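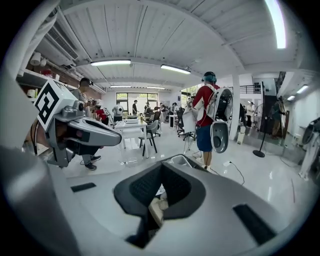

Notebook – July 5, 2025 – hide glue vs. the bottled stuff

Picking this up from the April entry, where I said I'd test the claim before repeating it. The claim, as Jhair passed it on from the Prultholm catalog: their ready-to-use liquid hide glue is "as strong as hot glue and as easy to reverse." I have heard both halves of that sentence before about other bottles and have never seen both halves hold up at once.

What I did. Maple on maple, lap joints, one inch of overlap, all strips out of the same board. Three glues: hot hide glue from Tellau granules, mixed fresh; the Prultholm bottle, opened for this test; and plain yellow glue as the one I already trust. Clamped overnight, then left on the rack for a week. Surfaces straight off the plane, no sanding. Dale wanted a sanded set too and he may be right, but I only had so much of that board left.

Loading was the bucket and lever again, so don't quote these figures to anyone. The lever pin binds a little past the halfway mark and I don't know how much that adds. Call it a ranking.

Hot hide: best joint let go at 1000 lb, and it took wood with it. Worst was well below that, and I know why. I was slow with the clamp and the glue had started to gel. My fault, left it in the average anyway.

Prultholm: best one 500 lb. Failures were in the glue line, clean faces, almost no torn fiber. One strip let go at 292, which I would throw out if I could find anything wrong with it. I can't.

Yellow: never failed at the joint. The strips broke.

So the "as strong" half is in trouble, at least on my bench. Before anyone gets excited, the bottle has no date on it that I can read as a date. There's a string of letters and digits on the bottom. Liquid hide glue goes off, everybody agrees on that, and if this one sat in a warehouse through a summer or two then I tested old glue and learned that old glue is bad. I wrote to Starnbridge, who sold it to us, and asked how to read the code. They sent back the product sheet. The product sheet says "long shelf life."

Old trick for checking: put a drop on the fingers, press and pull apart, look for strings. Mine made strings, short ones. Jhair says that's a pass. I've read three versions of this test and they don't agree on how long the strings should be, so I'm not sure what a pass is.

Reversing. Held a damp rag and a warm iron on one good joint from each glue. Hot hide opened in a few minutes with a thin knife, no damage worth mentioning. Prultholm opened faster, and I'll give them that half. Yellow went rubbery at the edges and stayed put in the middle, and I stopped when the maple started to scorch.

Dale's question, which is a good one: does any of this matter for chair rungs? A rung in a socket isn't a lap joint. Most of the strength is in the fit, and a rung that's a hair loose will fail with anything. The Manalo chairs that came in with loose stretchers had been glued at least twice before, and by the look of the sockets the second person just poured more in on top of the first. No glue was going to fix that. I cleaned them out to bare wood and the fit was terrible.

Open-time check, since the label makes a fuss about it. The shop was at 105 by the thermometer over the door, which sits in the sun and can't be believed, but it was hot. Prultholm was still workable after around ten minutes. Hot hide gave me much less, even in that heat. For a big glue-up with a lot of parts that's a real point in the bottle's favor, and probably the only reason I'd reach for it.

Where I am now:

- Not using the bottle on anything that gets sat on until a fresh one does better.
- Not telling customers it's as strong. If they ask, say we use hot glue.
- Fine for veneer patches and trim.

To do: free up the lever pin and grease it. Second bottle, from somewhere other than Starnbridge, and ask for the date before paying. Sanded set for Dale. Also try warming the bottle in a water bath first. Jhair swears by it, and I don't believe it, but it costs nothing to run three more strips.

Granules are getting low. The jar with the blue lid is the old grade, don't mix the two.

Last updated: July 5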